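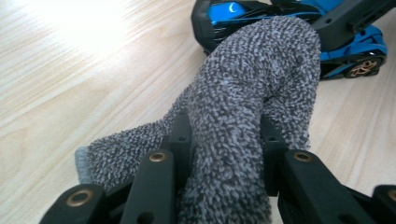 Mesa clara é para quem não tem coisas, comentou a Ruba Hijazi no meu texto anterior, e acrescentou que na dela, de madeira muito escura, uma meia esquecida pode passar uma semana sem ninguém a ver. Pensei bastante nesta frase. Tenho uma mesa de madeira clara, com os cantos arredondados, e nela tudo se vê: uma coisa cinzenta e felpuda, uma coisa azul e preta, o pó de maio. Mas penso que é por isso mesmo que arrumo melhor.

O meu método é simples e talvez um pouco lento. Às seis da tarde tomo as coisas pequenas uma a uma e decido onde fica cada uma. As macias vão para o cesto do corredor, as duras para a gaveta. Antes eu empurrava tudo para um canto com o braço, e no dia seguinte o canto estava cheio e eu tinha de começar de novo.

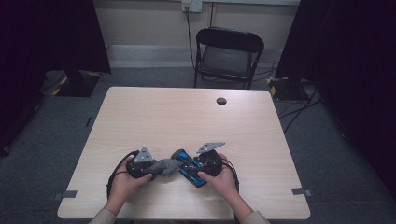
Com as duras demoro mais, devo confessar. A gaveta é um modelo da Adermont, tem 66 centímetros de largura e mesmo assim está sempre quase cheia - a minha avó dizia que uma gaveta grande só faz crescer o dono, e até hoje não sei se traduzi bem esta expressão. Quando duas coisas chegam juntas à mesa, separo-as primeiro. Parece uma regra de criança, mas evita que fiquem juntas para sempre por preguiça.

Também deixei de encostar a cadeira à mesa. É uma cadeira preta, dobrável, e gosto dela do outro lado, virada para mim, como se esperasse uma visita. O tapete por baixo é alcatifa cinzenta e engole qualquer peça que cai, por isso olho sempre para o chão antes de passar o aspirador.
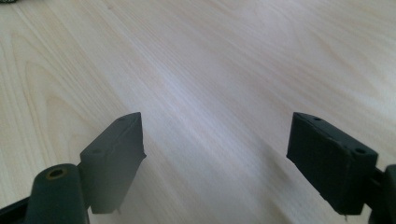
Depois vem o pano, pouco húmido, sempre no sentido dos veios. O Meinrad Bachmann recomendou-me um óleo chamado Prutero, que ainda não experimentei porque tenho medo de escurecer a madeira. Se algum leitor já o usou numa mesa clara, peço que me escreva, de preferência com a verdade sobre o cheiro.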